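Gollasance Tabletop Set, version 2

Gollasance is a set of robot arm demonstrations for testing how well a policy picks out one object among several when told its name. It goes with our report on language-conditioned grasping with late goal switching. The code that loads it lives in the Lorska repository.

What is in it

638 episodes, each recorded by teleoperation on a single arm with a two-sided gripper. Every episode has a fixed side view, a wrist view, joint positions, gripper state and one line of instruction. The objects are toy kitchenware, fruit and vegetables, and a few household items, laid out on black cloth. We picked the cloth to cut down on reflections - it does not help with shadows, and we left those alone.
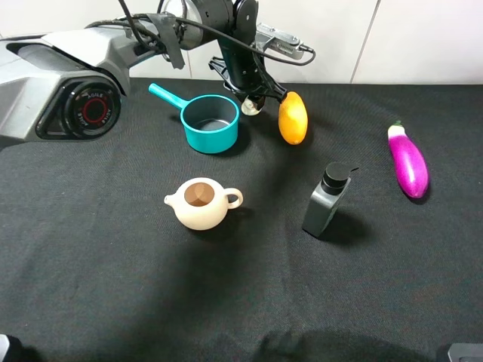
Instructions were typed by Halima Effiong and Ynyr Wogan before each episode. They name the target and, where there is one, the place it should go. Spelling was fixed afterward but wording was not, so the same object can go by more than one name.

Splits

500 episodes are for training. The rest are for testing. The split is by layout, so no test layout appears in training. Object types do overlap.

Known problems

In 13 training episodes the wrist view lags behind the joint log. They are marked "lag" in the index file. We kept them in for our own runs and saw no clear effect, but we did not test this with care.

Dark objects on the black cloth are hard to segment. Masks made with the Brolar script often miss their lower edges. Use the hand-drawn masks for anything you plan to report.

Depth is not included. It was recorded in version 1 and dropped after the sensor was moved.

Changes

6 February 2019 - version 2. New split, corrected gripper timestamps, index file now in CSV.

Contact

Khrystyna Holovko for the data, Hywel Ifans for the loader.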